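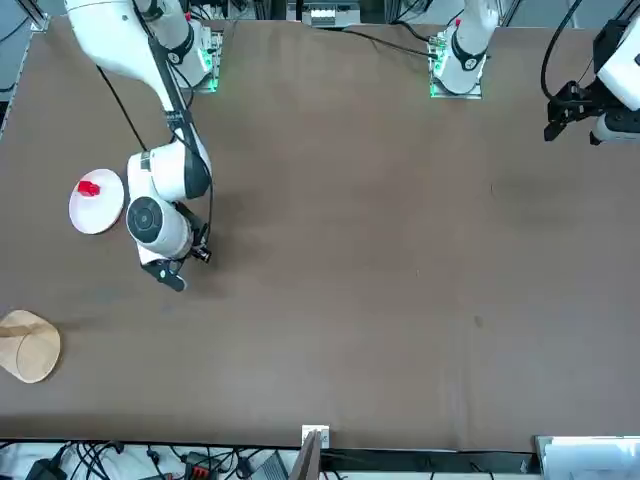 Wokport (motion software)

Wokport is a motion planning and control package for pairs of robot arms that share one table. It grew out of an earlier tool called Rundico, and a good many of its settings still carry the old Rundico names, which can be a little puzzling for newcomers until they get used to them.

Planning

The planner treats the 2 arms as a single body with a great many joints, so that a path for one is always checked against the other – a slower way of going about things, but a kindly one to the hardware. Small items, such as a red block on a white plate, are handed over by the perception module as simple boxes with a little padding all round.

Control

Joint targets are sent 100 times a second and smoothed by the Takács filter, named after the workshop where it was first written. If 5 updates in a row go missing, both arms slow gently to a halt.

Tooling

Recorded runs can be replayed in Toletti, a companion viewer that comes with some 27 sample tasks.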